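Backlund model-making kit, set designer's box, quick review

Mar 5, 2025

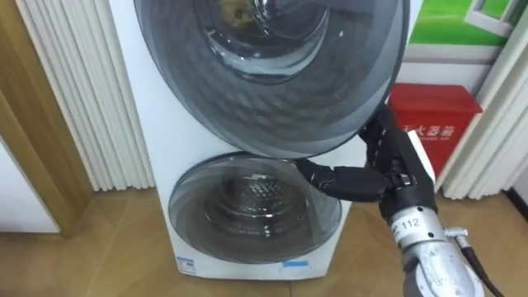

Hedvig Hellström wrote in before I'd even finished this, wanting to know if the kit is any good at 1:24 or if it's really an architect's kit with a theater sticker on the lid. Fair question, Hedvig. Bit of both. Works fine at half inch scale, more on that below.

So. Bought it with my own money, used it for one full show, a two-act thing in a black box with a budget of basically nothing. Writing this between tech rehearsals so sorry for the typos.

What you get: steel rule, scalpel handle, blades, card in 2 weights, a cutting mat, tweezers, glue, little scale figures. Carry box with a handle.

The rule is great. Heavy, doesn't slide, cork on the back. I've been using a cheap one since grad school and the differnce on long cuts is silly. Probably worth half the price by itself.

Scalpel handle, fine. Blades go dull fast on the heavier card. I swapped in my own by the second evening.

Card is nice. Takes gouache without curling much, scores clean. The heavy weight is what I built the stage floor and the portal out of, and it survived two trips on the bus and one director leaning on it. The lighter stuff is for flats and stairs. Stairs took me forever but that's stairs.

Figures are the weak spot. All standing, all the same stiff pose, like people waiting at a bank. No seated ones! Half my show is seated. Ended up cutting my own from scrap.

Glue: threw it out. Strings everywhere. Get any decent tacky glue.

Back to scale. The printed guide on the mat has both inch and metric, but the half inch marks are pale gray and you can barely see them under a work lamp. Went over mine with a fine marker. The 1:50 side is much clearer, so yeah, architects come first here.

The booklet is 128 pages and maybe a third is useful. Good chapter on sightlines. The rest is photos of finished models with no notes on how they were made, pretty but no help when your raked floor wont sit flat.

Compared to the Sundix kit, which I had before: Sundix has better figures and a much worse rule, and the box hinge broke in July. I'd take the Backlund.

Buy it if you're starting out and own nothing. If you already have a good rule and a mat, just get the card on its own.

Four out of five. Would be higher with chairs.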